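Counter Jars and Lollipop Lids: Frequently Asked Questions
Pitex Counter Display Help Pages
Maintained by Funmilayo Igwe. Last revised April 1, 2021.

What is a lollipop-lid jar?

A clear plastic candy jar whose lid has small holes in it. Wrapped candies go in the body. Lollipops stand in the lid, stick down, so that the heads are on show above it. The format suits reception desks, club counters and shop tills where one container has to hold two kinds of stock.

Which way does the lollipop go in?

Stick first, head up. Push until the stick stops moving freely, then let go. A stick that sits at an angle is acceptable provided the head does not touch its neighbor. Lollipops that have not been placed yet can lie on the tabletop beside the jar, clear of the front edge.
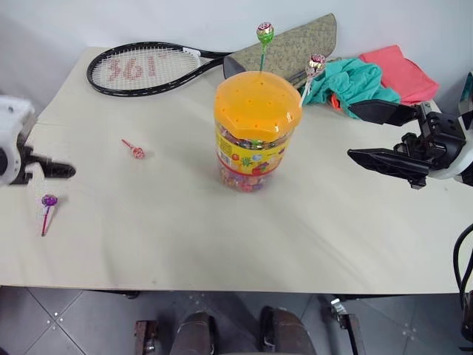

How full should the body of the jar be?

Fill to just under the lid, leaving enough space for the sticks to pass through the holes. If a stick meets resistance at once, remove a handful of candies and try again. Do not force it, as paper sticks bend and will not straighten.

Do I fill the jar before or after fitting the lid?

Before. Fit the lid once the candies are level and press around the rim with both hands. Lollipops go in last. A lid carrying lollipops is top-heavy and awkward to press down evenly.

How many lollipops should I put in?

Start at the back and work forward, using alternate holes. For the Bondura lid we recommend a maximum of 20. The smaller Alcombe lid takes 6. Above those numbers the heads crowd each other and customers pull out two at a time.

Does the order of colors matter?

Only for display. Onyekachi Okonkwo, who sets up our counters, keeps wrappers of the same color apart and puts the tallest sticks at the back. Mixed stick lengths are normal within a single bag.

The jar tips when a lollipop is pulled out. What can be done?

Check the fill level first. A part-empty jar with a full lid is the usual cause. Top up the body, or take lollipops out of the lid until the two are in proportion. Hold the jar by its sides when inserting a stick - pressing down on an unsupported lid can shift the whole jar across a smooth tabletop. 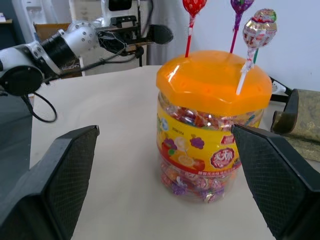
If the jar still moves after that, place a thin rubber mat under it. The Adebisi mat, 4 inches across, fits our standard base and does not show from the front. Adhesive pads are not recommended, because the jar has to be lifted for cleaning.

Should the label face the customer?

Yes. Turn the jar before adding lollipops. Ingredient and allergen text must stay readable if the candies inside are those the label refers to. If you refill with a different product, cover or remove the old label and keep the new ingredient list at the counter.

How is the jar cleaned?

Empty it completely. Wash the body and lid in lukewarm water with dish soap, never above 80 °F, and use a narrow brush for the holes. Air-dry both parts upside down. Refill only when there is no moisture left inside - damp wrappers stick together.

Can I order a lid on its own?

Yes. Lids are listed by rim size on the spare parts page. Orders placed in March for replacement lids are being shipped now.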